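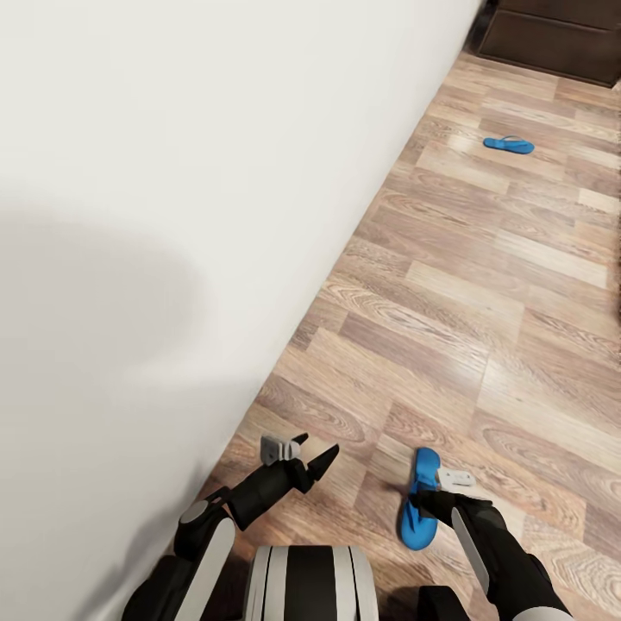
我们组做的题目是踢脚线：出租公寓到底要不要装，不装的话墙根会怎么样。起因很小，三月份去看房，两家中介都把“无踢脚线”当卖点写进介绍里，说显高、显干净。大家脑子里的样子差不多就是米白色的墙直接落到木纹地板上，看不出踢脚线，交界就一条干净的直线，地板条错缝铺过去。好看是好看。可是拖把呢，椅子腿呢，行李箱呢。查了一圈中文资料，基本都是装修公司写的软文，没有人真的去量过。所以就自己量。

报告提交日期2021年8月16日。组员三人，Ayman Hourani负责联系公寓和大部分入户，我写报告和算数据，另一个同学画图（图在附件，正文里没放）。

一、背景

踢脚线本来干嘛的，简单说一下。抹灰墙时代，墙面和地面两个工种，先后做，接缝不可能齐，要拿一条板盖住。后来还有挡水、挡撞的作用，拖地的时候脏水甩在木条或者瓷砖上，擦掉就行，甩在乳胶漆上就是一道灰印。木地板还有一个：四边要留伸缩缝，缝得有东西遮。

现在所谓的“无踢脚”其实有好几种做法，我们一开始没分清，第一批入户的记录就混在一起了，后来返工重新归类。分成这样：

A类，真的什么都没有。墙面刮到底，地板顶过去，缝里打胶。
B类，内嵌式。墙根凹进去一条，金属或者木的，跟墙面平。
C类，常规踢脚线，外凸。
D类，矮的金属条，看着像没有，走近了有。

D类最容易跟A类搞混。照片上分不出来，必须蹲下去看。

二、调查对象和方法

房源主要来自两处，一处是Zonia公寓，一处是Grerent托管的散租房。另外有几套是同学自己租的，单独列。一共看了105间房，其中A类21间，剩下三类加起来占大头，C类最多。

样本不随机，这个要承认。能进得去的房子就是愿意给我们进的房子，住得特别乱的人一般会拒绝。估计脏污程度被低估了，低估多少不知道。

每间房看四个位置：门后，床侧，书桌下，窗下。每个位置取一米长的墙根，离地十厘米以内，记三件事：

1. 有没有灰印或水渍，连续还是断续，最高到哪里。
2. 有没有磕碰，掉漆，露底。
3. 接缝有没有开，胶有没有发黄发黑。

打分零到三分，三分最差。两个人分别打，差一分以上就重看。一开始没有这条规矩，是第二周加的，因为发现Ayman打分比我松，特别是水渍这一项。他觉得能擦掉的就不算，我觉得看得见就算。最后统一：用干纸巾擦三下，擦得掉的记灰，擦不掉的才记渍。

光线也是个麻烦。白墙上本来就会有影子，软的、边缘化开的那种，下午尤其明显，远看跟脏了一片似的。后来固定用手电筒贴着墙面侧打光，磕碰也更好认。

三、结果

先说磕碰。A类墙根磕碰最重的位置是书桌下，然后是门后。书桌下是转椅的轮子和脚，门后是门本身加行李箱。C类房间这两个位置的踢脚线也有磕痕，但墙漆基本是好的，坏在该坏的地方。B类和C类接近，不过B类凹槽上沿那个阳角很脆，掉角的不少，而且掉了很难补。

水渍。A类窗下和床侧都有比较连续的一条，高度多在三到五厘米，正好是拖把布条能甩到的高度。问了住户，用平板拖把的普遍比用圆头棉拖的好，这个跟踢脚线没关系但是影响很大，早知道应该一开始就记录拖把类型的。只有后半段的房间记了，所以没法做比较，可惜。

接缝。A类的胶，住了一年以上的差不多都能看到颜色变化，北向房间更重。有两间开缝，能插进名片。地板商说是伸缩缝留小了，刮腻子的说是地板商的问题。我们没有能力判断。

D类意外地好。矮金属条虽然只有两三公分高，但是挡住了轮子，磕碰分数跟C类差不多。水渍分数在A和C中间。

四、钱

这部分数据比较少，只问到三家施工的报价，其中一家叫Pacheco的小装修队给得最细。一间普通卧室，A类墙根全部铲掉重刮、重刷、重新打胶，报1,245元，包工包料，不含搬家具。同样的房间后装D类金属条大约100元的材料，工时另算，他们说半天活，跟别的活一起做可以便宜。

Grerent的管家说他们退租检查时墙根脏污一般不单独扣钱，算在墙面里。Zonia的会扣，标准没给我们看，说是内部的。住户这边有三位说被扣过，金额说法对不上，这里不写了。

从房东角度，如果两年换一次租客，每次都要补墙根，那当初省下的踢脚线钱很快就没了。这个帐我们算了一版，放在附件表二，假设比较多，看的时候注意。

五、住户怎么说

访谈很短，每户五分钟左右，站在门口聊。摘几条：

“住进来之前觉得好看，住了以后没注意过。”
“扫地机老蹭，墙上一条黑的。”
“家具可以贴墙放，这点好，书柜后面不会有缝掉东西。”
“我拿Dollness那种自粘的软条贴了一圈，丑，但是不用管了。”

最后那位的房间我们归在A类还是D类，吵了一会。归A，备注里写了自行加装，算分时墙根被盖住的部分按缺失处理。

贴墙放家具这条提的人挺多，超出预期。小房间里一两公分也在意。以后问卷应该加一题。

六、问题和不足

打分还是主观。虽然两个人打，但两个人一起跑了好几周，口径会互相带偏，应该找第三个人抽查几间的。没来得及。

入住时间靠住户自己报，有人记不清，写“去年吧”，我们就按一年算。

墙漆种类没有控制。有的房子用的是耐擦洗的，有的就是最便宜那种，一擦掉粉。这个影响可能比踢脚线还大，但是问房东，房东也不知道刷的什么。

乡镇自建房一间没有，全是城区公寓，结论别往外推。

七、建议

如果是自住，脚步轻，用平板拖把，A类可以，但墙根至少刷一遍耐擦洗的漆，从地面往上十五公分。出租的话不建议A。想要那个效果就用D，便宜，坏了能换。B类施工要求高，找不到靠谱师傅的话不要碰。

已经是A类的，书桌下面和门后先贴点什么，透明的保护膜也行，别的位置可以慢慢来。门后装门吸，很多房间连门吸都没有。

附件：表一 各房间评分；表二 维护费用估算；表三 访谈记录（已去掉姓名和门牌）；图一至图四。表一里第二页有几行位置填反了，床侧和窗下，已经在电子版改过来，纸质版来不及重印，以电子版为准。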